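Right, the tap saga. A few of you asked how the kitchen was going so I'm putting it all in one place. Get a brew, it's a long one.

Our old mixer tap had been dripping since before we moved in. I changed the washers twice, then gave up and ordered a Ronden pull-out one in brushed steel. £79 in the July sale, down from 100. I'd been looking at a Jorevow that does boiling water too, but that was £529 and I already own a kettle.

First surprise: the old tap would not come off. The nut at the back was crusted solid and there's no room to swing a spanner behind our sink. I lay in that cupboard with my head on a bag of dishwasher salt for most of a morning, saying things I won't type.

What saved me was a basin wrench. If you've never seen one it's a long bar with a little claw on the end that flips over, so you can reach straight up behind the bowl and grab the nut from underneath. Mine's a Coman, cheap as chips. Buy one before you start, not halfway through like me with the water off!
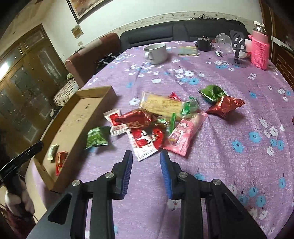 Fitting the new one was so much easier. Two flexible tails, one big plastic nut, hose weight clipped on and done. The only fiddly bit was the rubber seal, which kept sliding out of place while I tightened from below (a second person up top holding the tap would've sorted that). I put all the little parts in a shallow cardboard box, like the one on the purple flowery tablecloth with the sweets in, and it's the best thing I did all day. Every washer and clip stayed put and I didn't have to go fishing in the plughole once.

Now the tap itself. I love the pull-out spray. I can rinse right into the corners of the sink and fill the big stockpot on the worktop without lifting it. The hose goes back in smoothly as long as nothing's leaning on it underneath, so I've had to move the bleach and the bin bags over to the other side.

Moans: it shows every single water spot, and the lever is a bit stiff going to hot. Also the spray button is right where my thumb lands, so I've soaked my own jumper more than once.

Somebody asked about pressure. Ours is a bit feeble upstairs but the kitchen's fine, and the spray is stronger than the old tap ever was. If yours is low, check the minimum on the box before you order. I nearly got a Jallar one that needed far more than we've got.

Six weeks in and no drips. Next job is resealing round the sink, and I've already bought the wrong colour silicone.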